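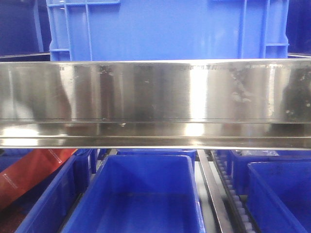
Leanne Stockdale wrote to me last week that I should stop feeling guilty and give the sourdough starter away, and that if I needed permission, she was giving it.

2 Sep 2024
Posted by Beverley Treloar
Print this post | E-mail this to a friend

So that's where we are, folks. If you missed my last post, I was whining (at some length, sorry) about how I haven't baked a loaf since the end of January and how the jar in the back of the fridge has started to feel like a pet I'm neglecting. I got more mail about that than about anything I've put up here in ages, and Leanne's was the shortest and the bossiest, and I've read it probably a dozen times.

She has a point! I started baking because I wanted to be the kind of person who bakes. I had the big bag of rye in the pantry and the basket with the linen liner and a blade for slashing the tops, and I'd get up early on a Saturday and shuffle around in my robe feeding the thing. Some of those loaves were really good. There was one with walnuts that my sister still brings up. A lot of them were doorstops, though, and we ate them anyway, toasted, with so much butter you couldn't tell.

What I miss is the smell and the flour all over everything. What I don't miss is planning my whole weekend around dough. You can't go to the lake if you have to be home at two to fold something, and then again at two-thirty, and then again at three. My husband used to ask whether the bread was coming with us.

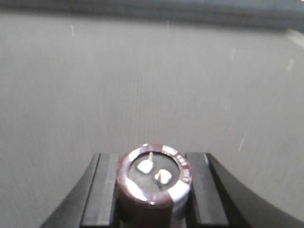
Anyway, I went through the recipe binder on Sunday to see what I'd want to keep. It's a mess in there. I have 63 bread recipes, which is ridiculous for somebody who made the same three over and over. Half of them are printed off websites that don't exist anymore and one is on the back of a dentist's reminder card. The hydration numbers are all scribbled over because I kept changing my mind. There's a note in my own handwriting that says "less water, DUMMY" with two underlines and no clue as to which loaf it was about.

I kept eight. The walnut one, obviously, and the plain white pan loaf, and my mother's cardamom braid that doesn't need a starter at all, just a packet of yeast and an afternoon. And the dark rye that Heino Rozīte gave me after the church supper, even though I've never once gotten it to come out like his. His is almost black and you could build a wall with it and it's wonderful with herring. Mine sinks in the middle. I asked him about it again this summer and he told me I take it out too soon, and then he told me I'd always take it out too soon, so I guess that's settled.

I threw out the rest before I could think about it too hard. Then I fished two back out of the recycling. Then I put one of them back in.

As for the starter, Shirley Bunting is taking it! I'd mentioned it to her in the parking lot at the library and she said yes before I'd finished the sentence. She came by with a pickle jar and I gave her all of it, along with half the rye flour and the linen basket, which I'd thought I'd be sad about and wasn't. She's already fed it twice and it doubled both times, the traitor. For me it just sat there with that gray liquid on top.

I did keep the Dutch oven. It's heavy and it lives on the bottom shelf where I bang my shin on it, but it makes good chili, and fall's coming. I'm thinking beans, the dried kind, soaked overnight. That's one more thing I'd have to remember the night before, so we'll see.

If anybody has a cornbread that isn't too sweet, send it my way. My grandmother's had no sugar in it at all and she never wrote it down.

Recent posts
The starter in the back of the fridge
Tomatoes, tomatoes, tomatoes
What we ate at the lake
Dorothy Rowbotham's pickled beets
Cleaning out the spice drawer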